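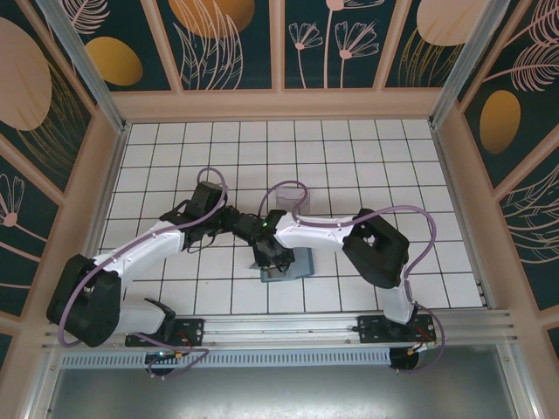 Omik two-arm kit, bench notes, Wednesday

Day three with the Omik on loan from Revside and I'm still grinning. Both arms bolt to the one rail, so once the rail is square to the tiles you only have to do the fussy part once. Lajos and I had it level before morning tea!

Today was all tray work. We wanted both grippers in close over the blue-grey tray at the same time, at the middle of the floor, which is where the last kit we tried (the Eyvindsson) kept faulting. Ran 208 cycles in the end, 200 of them clean. The other eight were all the left arm stopping short on the way in — same joint each time, so I'm fairly sure it's a setting and not the motor. Kirsty has the log.

Things I like: the tile grid is brilliant for calling out positions across the room, and the green lights are easy to check at a glance. The white shells come off with ordinary small screws (keep a dish handy, I've lost two already).

Things to sort out:
- Purple cables. Plenty of slack, maybe too much. Mahlet wants to try shorter ones on the left arm first.
- Manual skips from homing straight to paired moves. Ask Revside for the missing pages.
- Clear cube pick-up still to do. Start at half speed.

Brenda asked whether it would suit the Ukthorpe job. I'd say yes, if it gets through 1000 cycles without us hovering over it. Lacey is setting up the long run for tomorrow, 24 hours if we can get the room.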